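Pessoal, estas são as notas da aula sobre garras, juntando o que falei na sala com o que ficou no quadro e umas coisas que só lembrei depois, no ônibus. Quem faltou consegue acompanhar a prática só com isto, mas leia também o roteiro de calibração antes, por favor!

# Comparando garras para manipulação de tecido

Vou começar pelo que mais me perguntam: por que tecido? Porque um bloquinho de madeira perdoa quase tudo. A garra chega torta, fecha com força demais, erra a altura e mesmo assim o bloco vem junto. Com pano, cada um desses erros aparece na hora. Ele escorrega, dobra onde não devia, vem em duas camadas quando você queria uma (essa é a minha favorita, vocês vão ver muito). Para comparar garras, é o melhor material que eu conheço, e ainda por cima é barato.

Nesta parte do curso a gente compara duas pontas de dedo:

- **Palton** – dedo rígido, estreito, ponta quase em cunha. Entra bem debaixo da borda do tecido, mas aperta numa área pequena.
- **Riravum** – dedo flexível, mais largo, com revestimento macio. Segura lindamente depois que pegou. O problema é pegar.

O controlador é o mesmo nos dois casos, o Jamileo, com os mesmos ganhos. Se você mexer nos ganhos entre uma ponta e outra, a comparação foi embora e sobra só uma tarde agradável no laboratório.

## A bancada

Trabalhamos com dois braços lado a lado, presos no perfil de alumínio da frente da mesa, e uma câmera fixa olhando para o tampo. Gosto do fundo claro e liso porque a segmentação por cor fica trivial, e aí a gente gasta energia com a garra, que é o assunto. O pano fica estendido no meio e cada braço cuida de uma ponta.
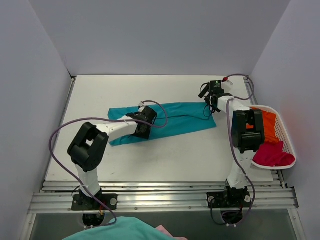 *Página atualizada pela última vez em janeiro de 2024*

Reparem no cabo arroxeado do braço esquerdo, no tamanho da volta que ele faz por cima da mesa. Eu adoro usar isso em aula, porque todo mundo olha para a garra e esquece do cabo! Uma volta larga dá folga para o punho girar, mas também é um trambolho passando perto do tecido e, dependendo da pose, entre a câmera e o que você quer ver. Antes de culpar a ponta por uma pega ruim, olhem o caminho do cabo durante a trajetória inteira. Já perdi uma manhã com isso.

Outra coisa boa de notar é a oclusão. O próprio braço esquerdo esconde um pedaço do pano azul-petróleo, justamente na ponta em que ele trabalha. Se o seu detector de cantos depende de enxergar o canto no momento de fechar a garra, ele vai sofrer. Duas saídas: guardar a última posição vista antes da aproximação, ou pôr uma segunda câmera. Na prática desta unidade fica a primeira, que dá menos dor de cabeça com sincronismo.

## O que medir

Cada dupla faz 45 tentativas de pega por ponta, sempre partindo do mesmo pano estendido. Anotem o resultado de cada uma:

| Código | Resultado |
|---|---|
| P1 | pegou uma camada só |
| P2 | pegou duas camadas |
| E | escorregou ao levantar |
| N | não pegou nada |

P2 conta como falha quando a tarefa é abrir uma dobra, e como sucesso quando a tarefa é transportar o pano dobrado. Parece detalhe, mas muda completamente quem ganha. Escrevam no relatório qual era a tarefa, senão eu não tenho como ler a tabela de vocês.

A velocidade de aproximação fica em 175 mm/s até chegar perto da mesa e depois cai bastante, no valor que está no arquivo de configuração. O tempo limite de fechamento é de 200 ms para as duas pontas. A Riravum parece pedir mais, eu sei, mas deixem assim na primeira rodada – depois quem quiser pode repetir com outro valor e me contar.

## O que eu tenho visto até agora

Tenho 841 tentativas registradas de turmas anteriores, e a impressão geral é a seguinte (impressão mesmo, ainda não fiz a estatística direito). A Palton ganha na borda livre do pano, principalmente quando tem uma ruguinha levantada para ela entrar por baixo. Em pano bem esticado ela raspa a mesa e às vezes empurra tudo para a frente. A Riravum vai melhor quando a pega é por cima, beliscando o meio, e quase não larga depois. Perto de uma dobra, as duas se confundem, e acho que aí a culpa é mais da estimativa de altura do que da ponta.

Tem também o índice de Cieślak, que é como chamamos aqui a razão entre área de contato e força de fechamento. Ele ajuda a explicar por que a Palton marca o tecido e a Riravum não. Quem quiser usar no relatório pode, mas definam direitinho a área, porque medir no dedo aberto e no dedo fechado dá valores bem diferentes.

## Antes de rodar

1. Zere os dois braços com as garras abertas.
2. Confira se o parafuso da ponta está firme (a Riravum afrouxa!).
3. Mova o punho à mão pelos extremos e veja se o cabo puxa.
4. Estique o pano e grave um quadro de referência.
5. Rode três pegas de teste, que não entram na conta.

Quando trocar a ponta, refaça o deslocamento da ferramenta. Os comprimentos são diferentes, e foi assim que a turma de abril riscou um tampo.

O relatório é por dupla, com a tabela bruta em anexo e pelo menos um caso de falha comentado com calma. Prefiro uma falha bem explicada a um monte de gráficos bonitos. Dúvidas sobre o Jamileo, mandem no fórum da disciplina, que eu respondo para todo mundo de uma vez.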